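家の紙の話(話すとき用のメモ)
2024年6月13日 図書室の二階

最初にマイクを確認。前回は後ろの席まで声が届かなかったらしいので、いつもより半歩前に立つこと。水は演台の右。めがねは読む用のほうを持っていく!(前回は遠く用で、自分のメモが読めなかった)

はじめの挨拶

こんばんは。雨の中をありがとうございます。今日は「家にある紙」の話をします。立派な古文書の話を期待して来てくださった方がいたら、先に謝っておきますね。出てくるのは主に領収書と、年賀状と、取扱説明書です。あと、ちょっとだけ古い日記帳。

わたしは保存の専門家でもなんでもなくて、もともとは印刷所で校正をしていました。紙はずっと好きだったんですけど、好きと片づけられるのは別の能力で、うちの食卓の端にはつねに紙の山がありました。家族はあそこを「地層」と呼んでいて、下のほうから学校のプリントが出てくると、もう本人は卒業しているという(笑いを待つ。笑わなかったらすぐ次へ)。

それで三月に、母の家を空けることになったんです。母は元気です、ご心配なく。小さい部屋に移っただけです。ただ、家一軒分の紙というのを初めて相手にして、これは誰かに話さないと気がすまないぞ、と思ったのが今日のきっかけです。

母の家の押し入れ

押し入れの上の段に、菓子の缶がずらっと並んでいました。缶って捨てられないですよね。あの音がいいんですよ、ふたを開けるときのぽこんという音。で、開けるとたいてい紙が入っている。電気料金の控え、薬の説明、旅先でもらった地図、だれかの名刺、切手だけ切りとったあとの封筒。切手を切りとったあとの封筒をなぜ取っておくのか母に聞いたら、「住所が書いてあるでしょう」と言われました。なるほど。

いちばん困ったのは手紙でした。母の姉、つまりわたしの伯母が、若いころに住んでいた Brulasholm という港町から送ってきた手紙が、一つの缶に57通。これは数えました。というのも、伯母が封筒の隅に通し番号を振っていたからで、1番から57番まで全部そろっていたんです。番号を振る伯母も伯母なら、全部取ってある母も母です。しかも順番どおりに並んでいて、あの地層の血筋はどこから来たんだろうと、ちょっと考えこみました。

(ここで手紙の一節を読む。長くしない。魚の値段のところだけ)

「こちらは魚が安く、油が高い。揚げものはあきらめて、煮てばかりいます」

わたしはこの一文が大好きで。何の事件も起きていないんですけど、伯母の台所の湯気が見えるような気がするんです。こういうのは、歴史の本には載らないですよね。載らないから大事だ、とまでは言いませんけど、捨てたら二度と読めないのは確かです。

古いほうの紙と新しいほうの紙

さて、ちょっと勉強っぽい話をします。眠い方は今のうちにどうぞ。

缶のいちばん下に、布の表紙の帳面がありました。これは伯母が古道具市で買って送ってきたもので、うちの先祖のものではありません。最初のページに1823と書いてあります。外国語なのでわたしには読めなくて、友人の Triin Lukoševičius に見てもらったら、どうやら店の仕入れの控えらしい。ろうそく、ひも、塩、ひも、ひも。ずいぶんひもを売る店だったようです。

おもしろいのは、この帳面の紙がとてもしっかりしていることです。めくると布のような手ざわりで、色もそんなに変わっていない。ところが、同じ缶に入っていた母の高校時代の文集は、もう茶色くて、角を持つとぱりっと欠けるんですよ。ずっと若いのに!

理由は材料です。昔の洋紙は古い布、ぼろきれをほぐして作っていました。亜麻や木綿の繊維は長くて丈夫なんですね。それが十九世紀のなかごろから木を原料にするようになって、安くたくさん作れるようになった。そのかわり、にじみ止めの薬品のせいで紙の中に酸が残って、それが時間をかけて繊維をぼろぼろにしていく。いわゆる酸性紙です。二十世紀の終わりごろから中性紙がふつうになってきたので、最近の本はまた長持ちするはずです。つまり、いちばん弱いのは真ん中の世代。うちの母の世代の紙です(母には内緒で)。

和紙のことも聞かれそうなので一言。楮の繊維も長いので丈夫です。うちにも祖父の書きつけが残っていて、虫には食われていましたけど、紙そのものはやわらかいままでした。虫はおいしい紙をよく知っています。

新聞の切り抜きは、だいたい真っ先に茶色くなります。しかも隣の紙に色が移る。大事な手紙の間に切り抜きをはさんでいる方、帰ったら抜いてあげてください。切り抜きは切り抜きだけでまとめる。どうしても内容を残したければ、ふつうのコピー用紙にコピーしておくと、たいていそちらのほうが長生きします。

消える紙

もうひとつ、レシートの話をさせてください。あの、つるつるしたやつです。感熱紙といって、熱で色が出る紙なので、逆に言うと熱や光で簡単にだめになります。夏に車の中に置いておいたら真っ黒になった、という経験のある方、いらっしゃいますか(手を挙げてもらう)。ああ、けっこういますね。

わたしは Gachanja という喫茶店に長いこと通っていまして、いまはもうないんですけど、そこの最後の日のレシートを記念に取ってあったんです。手帳の透明なポケットに入れて、大事に。去年見たら、ただの白い紙でした。コーヒー二杯とチーズトースト、たしかに食べたのに、跡形もない。透明ポケットの素材とも相性が悪いそうで、大事にしたつもりがいちばん悪い置き方だったわけです。くやしいので、白い紙のまま取ってあります。裏に鉛筆で「Gachanja 最後の日」と書きました。

そう、鉛筆! 今日これだけは持って帰ってください。紙に何かメモを足すなら鉛筆です。ボールペンは裏に写るし、押しあとがつくし、ものによっては薄れていきます。マーカーは論外。ふせんも、のりが残るので長く貼っておくのには向きません。鉛筆は地味ですけど、光にも水にも強い。間違えたら消せるし。写真の裏に書くときはやわらかめの芯で、力を入れずに端のほうへ。

(ここで鉛筆を見せる。胸ポケットに入れておくこと。前に忘れて、さがす間に妙な空気になった)

とめるものの話

紙をとめるもの。これがまた曲者です。輪ゴムはとけて貼りつきます。セロハンテープは、テープがはがれたあとに茶色い跡だけが残ります。あの跡は素人には取れないので、無理にこすらないでください。わたしはこすって穴をあけました。伯母の手紙の14番です。ごめんなさい伯母さん。

それから、ホチキスとクリップ。金属なので、湿気でさびて紙を染めます。はずせるものははずしたいんですけど、はずし方が問題で、爪でやると紙が破れるし、爪も割れる。わたしのやり方を言いますね。紙を裏返して、針の先が曲がっているほうを上にする。そこに薄くて平たいもの、うちではバターナイフを使っています、それを差しこんで、片足ずつ起こす。両方まっすぐになったら表に返して、そっと持ち上げる。さびて紙にくっついているときは、急がない。お茶を飲んでからもう一度やると、なぜかうまくいきます。

はずしたあと何でまとめるかというと、二つ折りにした紙ではさむだけで十分です。ほんとうに十分。わたしは Sternska の薄い便せんを使っていますが、これは単に家に余っていたからで、白い中性紙なら何でもいいです。外側に鉛筆で、だれの、いつごろの、何、と書いておく。「いつごろ」がわからないときは、わからないと書く。これ、意外とみんな空欄にするんですけど、空欄だと次に見た人が「書き忘れかな」と思って調べ直すんですよ。次に見た人というのは、たいてい三年後の自分です。

何を捨てるか

みなさんが聞きたいのはここですよね。水を飲む。ゆっくり。

全部は残せません。うちは狭いし、みなさんのお宅もたぶん、紙のために建てたわけじゃないと思います。母の家の紙も、袋にしてずいぶん出しました。

わたしが迷わず捨てたのは、もう家にない家電の説明書と保証書。冷蔵庫が三代前のまで出てきました。それから同じ内容の重複。町内のお知らせが二枚ずつあるのは、母と亡くなった父がそれぞれもらってきたからで、それはそれで夫婦だなあと思いましたけど、一枚は捨てました。通販のカタログも、表紙に母の字で「この帽子」と書いてあった一冊だけ残して、あとはさようなら。

迷ったのは家計簿です。母は几帳面につけた年と、春でやめてしまった年が交互にあって、やめた年のほうがなんだか気になるんですよね。何があったんだろうと。本人に聞いたら「飽きた」だそうです。結局、几帳面な年も飽きた年も残しました。幅をとるんですが、まあ、いいことにしました。

捨てられないけれど置いておけないもの、たとえば子どもの描いた大きな絵ですとか、そういうものは写真に撮っておくのも手です。ただし写真に撮ったら安心して二度と見ない、という問題はあります。わたしは電話の中に、撮っただけの絵がごっそり入っていて、見返したのは今日の準備のときが初めてでした。

あと、個人の番号や口座が書いてあるものは、裂いてから出してくださいね。シュレッダーがなければ、はさみで細く。わたしはテレビを見ながらやるのが好きです。いい運動になります、手の。

よその人の秘密

ここは声を落として話す。冗談を入れない。

手紙を片づけていると、読まないほうがよかったな、というものにも当たります。うちにもありました。中身は言いません。書いた人も受けとった人も、わたしに読まれるとは思っていなかったはずです。

正解はわからないんですけど、わたしは封筒に戻して、母に「これ、どうする」と聞きました。母は少し見て、自分で破りました。それでよかったと思っています。残すことばかり話してきましたけど、書いた人や受けとった人がまだいるなら、まず聞く。聞けるうちに聞いてください。聞いてみたら、ぜんぜん違う話が出てきてお茶が二回わく、ということもあります。

(間をとってから、明るく次へ)

入れものと置き場所

はい、道具の話に戻ります。入れものは高いものでなくていいです。中性紙の保存箱というのが売られていて、Jendley の平たい箱をわたしもひとつ買いました。ふたがかっちり閉まって、持つとうれしい。でも57通の手紙と1823の帳面を入れたらもういっぱいで、あとは前から家にある引き出しを使っています。

引き出しのいいところは、ふたを開けなくていいことです。笑うところじゃなくて、ほんとにそうなんです。箱は、上に何か載せたらもう開けないでしょう。引き出しなら、上に物が載っていても開きます。わたしは上の段を「まだ見ていない」、真ん中を「迷っている」、下を「残す」にしています。迷っている段がいっぱいになったら、それ以上は迷えない決まり。よく破っていますが、決まりはあるんです。

段に名前を書いた札を貼るときは、前の面に直接書かないで、紙を小さく切って軽くとめておくといいです。用途はすぐ変わりますから。うちの真ん中の段は、ひと夏だけ「花火」でした。

置き場所は、床にじかに置かない、外に面した壁にぴったりつけない、日の当たる窓のそばを避ける。台所の近くは油と湯気があるので、紙には向きません。屋根裏と物置も、暑さ寒さの差が激しいので避けたい。そうすると家の中で残るのは、廊下の本棚とか、寝室のたんすの上とか、人間がふつうに居心地のいいところなんですね。人がいられるところには紙もいられる、と覚えてください。

乾燥剤は入れすぎないこと。乾きすぎても紙は割れやすくなります。年に一度、天気のいい乾いた日に開けて風を通す。わたしはそのとき必ず読みはじめてしまって、夕方になっても片づきません。でもたぶん、それでいいんです。読むためにとってあるので。

画面を送る。しゃべらずに、ゆっくり。

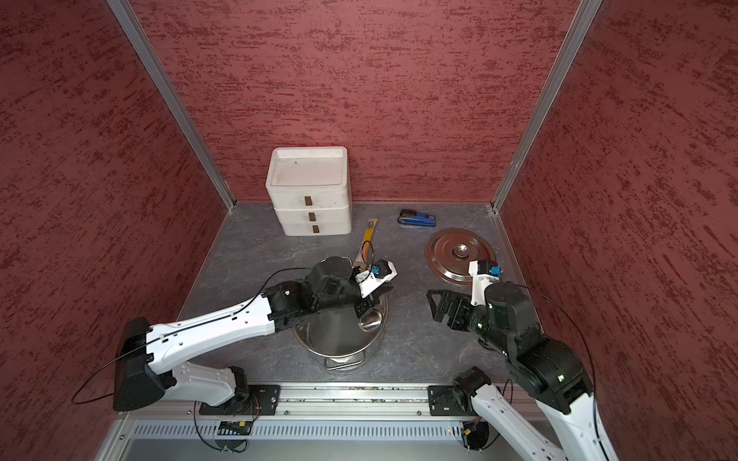
白い三段の引き出し。右は青いホチキス。
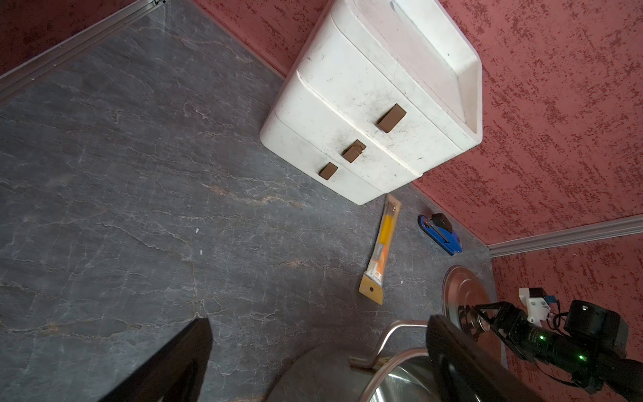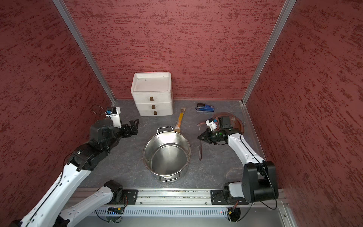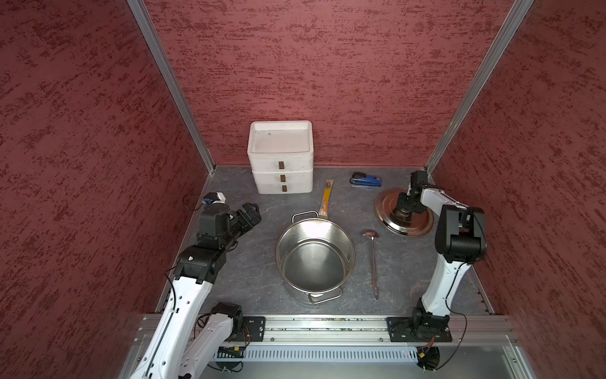

Normunds Hunt からは、引き出しの使い方に反対だという長い便りをもらいました。段を分けると「迷っている」ばかりが太る、自分は全部をひとつの箱に入れて、春になったら底から順に見ていく、そのほうが古いものに先に会えていい、というんです。それから、手紙の順番は絶対に変えるな、伯母さんが番号を振ってくれたのは幸運で、ふつうは重なっていた順だけが手がかりになるのだから、とも。

順番の件は、まったくそのとおりです。今日いちばん大事なことを便りに先に言われてしまいました。みなさんも、缶を開けたらまず、そのままの順で紙の隅に小さく鉛筆で番号を。読むのはそれからです。がまんできたらの話ですけど。

箱ひとつのほうは、わたしには無理です。底まで行く前に、上のほうで読みふけるに決まっているので。

質問が出そうなところ(自分用)

写真のアルバム、台紙に糊がついているタイプは? → 無理にはがさない。はがれるものだけはずす。はがれなければページごと撮っておく。

かびが生えていたら? → ほかの紙から離す。袋に入れて別の部屋へ。払うのは外で、マスクをして。ひどいものは専門のところに相談。わたしの手には負えない、と正直に言う。

ラミネートは? → しないで! 熱もかかるし、元に戻せない。声が大きくなりすぎないように。

図書室に寄付できる? → ものによる。突然持ってこないで、先に電話で。受付の横の紙に番号あり。

帳面を見たいと言われたら、休憩のときに机の上で。手は洗って乾かしてあれば素手でいい。飲みものは向こうの机に置いてもらう。ひもの値段のページに細い紙をはさんである。

終わったら椅子を戻す。鉛筆は入口の籠から一本ずつ持って帰ってもらうこと。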